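Clearing the game table

2 May 2026

I spent most of May's first two days on the break room at Planum, on the second floor of the Gradwood building. It is a job I took on because I sit closest to the door and I was tired of walking past it. The room has good bones: long, open, blue table tennis table, plenty of floor. The trouble has been small stuff piling up on every flat top, and one top in particular.

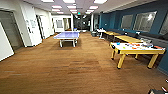
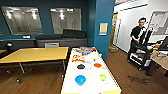 I had been putting off the white table with the yellow edge. It is the first thing you reach when you come in, so everything gets set down there. Toys, blocks, things people bring up from the family day and never take back down. Once a surface has ten things on it, the eleventh doesn't look out of place.

My plan was to sort first and buy storage second. I have done it the other way around at home and ended up with a closet of empty bins in the wrong sizes. I used four piles: goes with a game, goes to the kids' corner downstairs, belongs to somebody, and trash. The third pile got a shelf by the mail slots and a note with a two-week limit. The trash pile was smaller than I thought it would be.

Sorting by color was a mistake. I tried it for the first half hour and it looked nice, but a red block and a red puck don't get used together. Sorting by what you do with the thing took longer and held up better. Anything I couldn't name went into a shoebox, and I'll ask at lunch.

For storage I priced two options. Polat has a low cabinet with six drawers for 1,325, which is more than I wanted to ask for. Drustitz sells stacking trays with lids that fit under a bench, and a full set comes in well under that. I ordered the trays. The yearly budget for the room is 3,000, and 1,000 of it is already promised for new chairs, so the cabinet would have eaten most of what was left.

Someone asked on the sign-up sheet if we could replace the table tennis table. The model they wrote down costs 2,799. I said no. Ours plays fine, it has space to back up at both ends, and the only complaint I've heard is about the balls, which crack. I bought two boxes of balls.

The wooden tables are next. They need less work. I want to keep them clear for lunch and for the puzzle people, who have been eating at their desks for lack of a place to sit. I also moved the sign-up sheet from the back of the door to the wall beside it, where you can read it with the door open.

The floor I left for last. It hides dust until the sun comes in low, and then you see all of it. A dry mop does the job in ten minutes. The wet one leaves streaks that show under the lights, so I stopped using it.

The trays are due in a week and a half. Until they come, the sorted piles are in paper grocery bags under my desk, labeled in marker. If you are missing a small screwdriver or one half of a deck of cards, come and look through the third bag.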